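Nerkum kitchen cell: setup and care

Nerkum is one arm, one white table and a lot of toy food. Unit 3761 lives here. Check the arm cables for slack before power-up, and know where the emergency stop is.

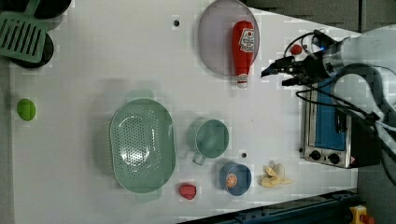
Resetting the table

Ketchup goes on the big round plate. Fruit goes wherever the Ledley script says — it has opinions. Wipe the gripper fingers every 600 cycles.
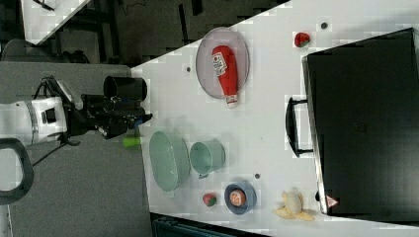
Do I re-zero the arm after a stop?
Only if the log shows fault 4. Otherwise release the button and restart.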